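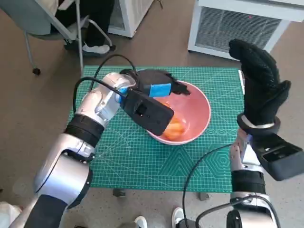

How was the work surface kept the same across all trials? Every trial used one green cutting mat with a printed grid, and the bowl was set down on the same grid lines each time.

2.3 Procedure

The mat was fixed at 2 corners with tape. We ran 63 trials with the bowl centered and 20 with it moved one square to the right. Bowl position was read from the ruler marks before each trial – never after. Readings were entered by Dario Tedesco.

2.4 Known errors

The bowl has a round base, so rotation was not recorded.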